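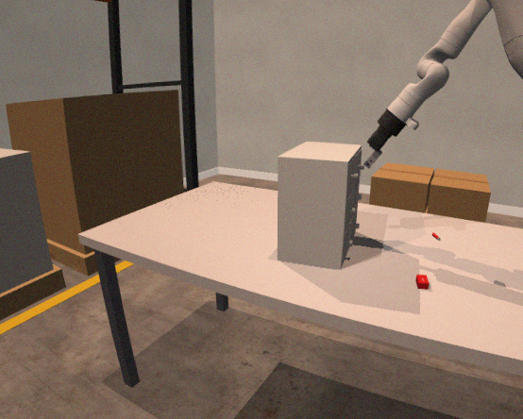
Grey drawer cabinet on a light tabletop

Talebi Sound School > The School > About Us

April | By Shalini Solanki

About Us

Talebi Sound School teaches people to record, mix and look after audio gear, in a former print shop on the canal side of Drivdale. We run evening and weekend classes for adults and for teens from 14 up, and we love it when a class has both in it!

I started the school after years of mixing live shows and explaining compression to drummers in parking lots. People kept asking where they could learn this stuff without signing up for a two-year degree, and I kept not having a good answer. So I rented one room, borrowed a pair of monitors, and taught three students how to mic an upright piano. One of them, Terkstead born and raised, now teaches our Tuesday mixing class (she's better at vocals than I ever was).

These days we have 1,210 square feet, which sounds huge until you try to fit a drum kit, a vocal booth, a repair bench and a couch in it. The control room has a 36-channel analog console that we rewired ourselves over one very long winter. Channel 9 still crackles when the weather turns damp. We use it to teach fault finding, and our students get very good at cleaning faders.

What do we teach? Beginner recording runs for nine weeks and finishes with every student taking home a song they tracked and mixed. After that you can go on to mixing, live sound, or the Solder Club, where you'll build a working preamp from a bare board. You don't need to read music, and you don't need your own gear. If you do have some, bring it in, we always want to hear it.

Classes are small. Everybody gets real time at the desk with their own hands on the faders, and if you need to hear the thing about phase four times, we'll happily go through it four times with a different snare sound each time.

The Zendarwood Sessions are our favorite part of the year. We invite local bands in for a day, students run the whole thing from load-in to rough mix, and the band leaves with the recordings free of charge. We've had a bluegrass trio, a very loud synth duo, and a church choir that barely fit through the door. If your band would like a spot, just ask at the front desk!

The studio is open to visitors on Saturday from 10 a.m. Come in, drink some of our coffee, and push a few faders up. The side entrance is the one with the ramp, and the bell does work if you lean on it.

Last updated: April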